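Washing Bags at the Window

I have become a person who washes plastic bags, and I am so happy about it! It started in November, when I pulled out the drawer next to the stove and it wouldn't go back in. So many bags (bread, noodles, the good dried mushrooms from Troscombe), most of them used once.

My friend Aicha has done this for years and I always teased her a little. Now I get it. Turn the bag inside out, a drop of dish soap, swish, rinse, shake it over the sink, then hold it up to the light and look for crumbs in the corners. Anything that held raw meat goes straight in the trash, no exceptions.
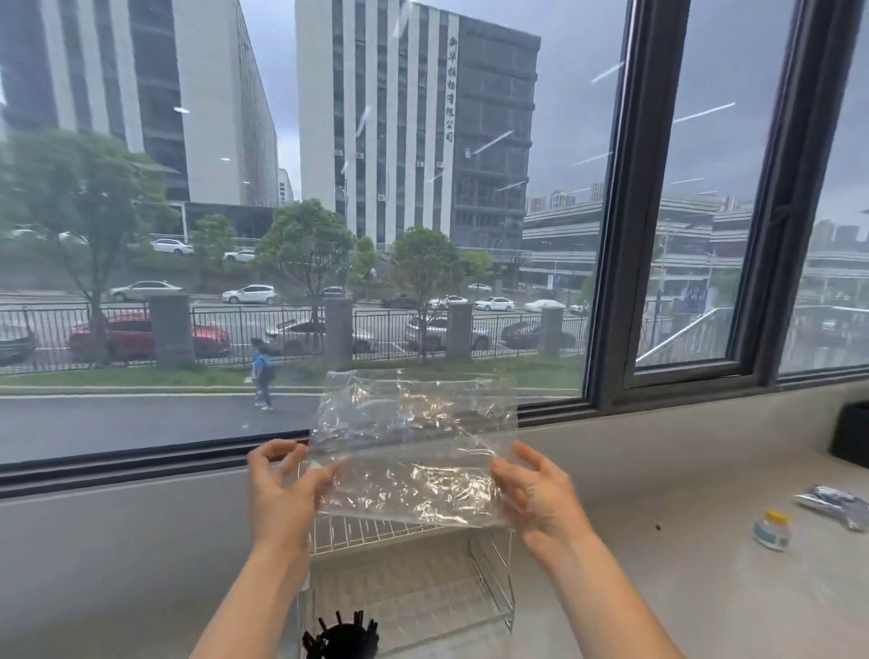
Bag inspection over the dish rack, chopsticks standing by.

For drying, I love a rack with upright prongs. You pull the bag down over two or three of them so it stays open and the air can get in, and overnight is usually plenty. Chopsticks in a holder work too, especially for the tall skinny bags!

I've been keeping a tally on the fridge and I'm at 102 washed so far. Joyce wants to know if zipper bags hold up as well, so that's what I'm trying next.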